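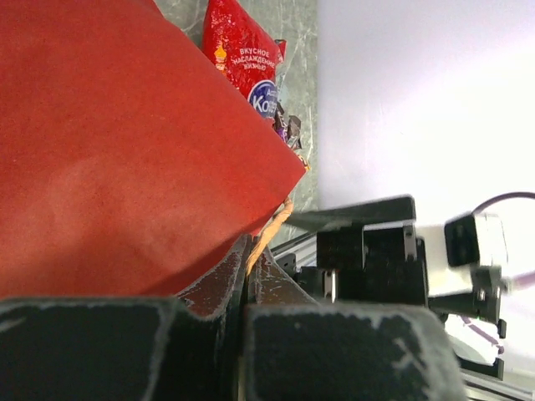 A red snack packet printed "ВКУСНОЕ НАСЛАЖДЕНИЕ ЖИЗНЬЮ", with a smaller wrapped item beside it.

What Was Left on the Ballosine Disc

Ballosine shipped on one CD-ROM with a printed manual and a registration card. It is a first-person puzzle game set in a drowned observatory, built by a small studio called Zavitz and sold mostly by mail. The retail version has 21 rooms. The disc holds data for 24.

The three extra rooms have been known to a few players since the first file listings were posted, but until this winter no one had been able to display them. The room files use a compression scheme that Zavitz wrote in-house, and the unused ones were packed with an earlier revision of it. Extraction tools that handled the finished rooms correctly produced garbage when pointed at the others.

Rin Maruyama, a programmer who maintains a set of tools for old adventure games under the name Kelau, started on the format in order to port the game to current systems. The unused rooms were a side effect. The retail packer writes a table of offsets at the head of each room file, with one entry per view. The older packer put the same table at the end and stored it in reverse order. Once Maruyama noticed that the last 1536 bytes of each unused file followed a regular pattern, the remaining work took two evenings.

"I had been reading it as image data for months," Maruyama said. "It decoded to noise, so I assumed the files were damaged."

What the rooms contain

The first of the three is a pump room. It has finished graphics, four views and a working lever, but no sound. The lever sets a flag that is never read by any script in the game. A door on the north side leads to the existing cistern, where the matching wall has been painted over in the retail graphics. The edge of the door frame is still visible in the cistern's lowest row of pixels.

The second is an alternate version of the library. Its shelves are arranged differently and the desk carries a drawer that opens. Inside is a brass key, which also exists in the inventory table of the retail game with a name, an icon and no way to obtain it. Forcing the key into the inventory with a memory editor does no harm. It can be used on every lock in the game and gives the default refusal text each time.

The third room is incomplete. It consists of a wireframe test render, a color palette that matches no other area, and a text block of 190 lines. Most of these are responses to examining objects that were never drawn: a telescope mount, a ledger, a row of specimen jars. Several lines refer to a character called Nanayakkara, who is not mentioned in the finished game or its manual.

The missing character

Fathima Selvanayagam wrote much of the text for Ballosine and still has her working notes, printed on continuous paper and kept in a binder. She confirmed that Nanayakkara was the observatory's last director and was meant to speak to the player through entries in the ledger. The ledger was dropped when the studio found that the text window could not scroll. Adding a scroll bar would have meant changing the interface file, which had already gone to the company translating the game.

"We moved a few of the facts onto wall plaques," she said. "The rest of it just went."

Her notes also settle the question of the brass key. It opened the telescope housing in the third room. The alternate library was built around it, and when the third room was cut, the artist went back to the older layout because it loaded faster.

The notes do not mention the pump room at all. Selvanayagam does not remember it. The file dates on the disc were all reset during mastering, so they give no help in placing it.

Viewing the rooms

Kelau can now read both revisions of the format. The unused rooms are switched off by default and can be enabled with a setting in the configuration file. Players who do so should keep a separate save, as walking from the pump room into the cistern leaves the position counter one step out, and some later doors will not register. Returning to the title screen does not clear the error. Loading an earlier save does.

The text block from the third room can be exported as a plain file. Maruyama has left the original line order and spelling alone, including two lines that are duplicates except for a comma. The palette still has no confirmed use. Its 16 greens are close to those on the back cover of the manual, and Selvanayagam is checking her binder for an early draft of that artwork.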